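Cesholm library wants your wrists, and will pay in coffee

By Nelu Munteanu
March

Print this story | E-mail this story

CESHOLM - Anyone with two hands and a tolerance for failure can now spend an hour teaching a robot to deal with crockery, courtesy of a small company called Skundow and the second floor of the Cesholm public library.

The robot lives on a screen. So do the bowl, the mug and the table. The person in charge of it sits in an ordinary library chair, holding a controller that looks like a bicycle grip somebody forgot to attach to a bicycle. Move the grip and the gripper moves. Squeeze and it closes. Sneeze, as one retired dentist found out during the opening session, and it does something that cannot be undone.

Skundow says it wants 3000 demonstrations by the end of spring. As of this week it has 684, a figure that includes only the ones in which the task was finished. The company declined to say how many bowls had gone over the side in the others, beyond noting that simulated bowls are cheap.
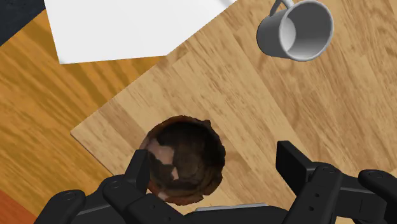 Each visitor gets 2 practice tries and then starts recording. The software keeps the path of the hand, the opening and closing of the fingers, and every pause in between. That last part has caused some grief. People stop to think, and the program trained on their efforts learns to stop and think too, at the same spot, with nothing to think about.

"We had a week of very hesitant robots," said project lead Irina Tănase, who runs the sessions from a desk next to the large-print mysteries. "They would get right up to the dish and then wait. It was like watching my uncle at a buffet."

Her advice to newcomers is to go slowly but keep going. She also asks them to come at the dish from a different side now and then, so the program sees more than one way of doing it. Most agree to this and then do it the same way 12 times running.

The view is the hard part. From straight above, it is easy to line up the fingers and hard to judge how far down they are. From across the room, the height makes sense and everything else becomes a matter of opinion. Visitors can switch between the two with a pedal, and the experienced ones do it constantly, like organists.

I took a turn, in the interest of journalism. My first attempt ended with the arm folded up in a position that Tănase described as "legal." My second was better, if you like your dishes nudged. On the fifth I got hold of something, lifted it the width of a thumb, and was so pleased that I let go of the controller to wave at my wife. It was kept on file as a good example of letting go.
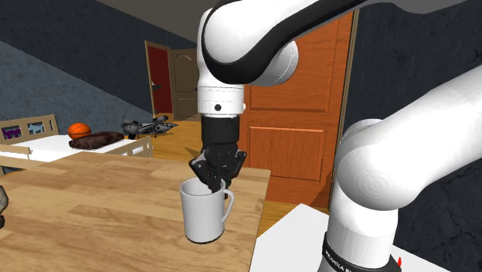
The mug has become the local favorite, and opinion is split on how to take hold of one. There is the handle party, which argues that handles exist for a reason. There is the rim party, which says a handle is a fine thing if you have a thumb. Tempers have stayed mostly civil. A note taped to the desk asks that technique be discussed in the stairwell.

Records are being kept, naturally. The top spot belongs to a ninth grader from the Clernik side of town, who has 100 finished demonstrations and has never, according to the sign-in sheet, checked out a book. The retired dentist is in second place and says he is not finished. He has brought his own cushion.

What happens to all this effort is less exciting to watch. The recordings are used to train a program that tries the same tasks by itself, with the dishes moved to new places each time. Tănase showed me a few of those runs on her laptop. In one, the arm went down smoothly, paused, and nudged its target a little to the left. I recognized my own work at once.

Sessions run from 4 p.m. until closing and last an hour. No experience is needed, and children under ten should bring an adult, who will be made to wait for a turn. Coffee is free and comes in paper cups.

Print this story | E-mail this story

Reader comments (4)

millrace_dan: My tax dollars at work teaching a cartoon to pick up a cup. Signed up for tomorrow.

Patti R.: Rim party. The handle people are slow and they hog the pedal.

oldclernik: Can they do one where it loads a dishwasher? My sons could use the demonstration.

Dentist: It is a very good cushion.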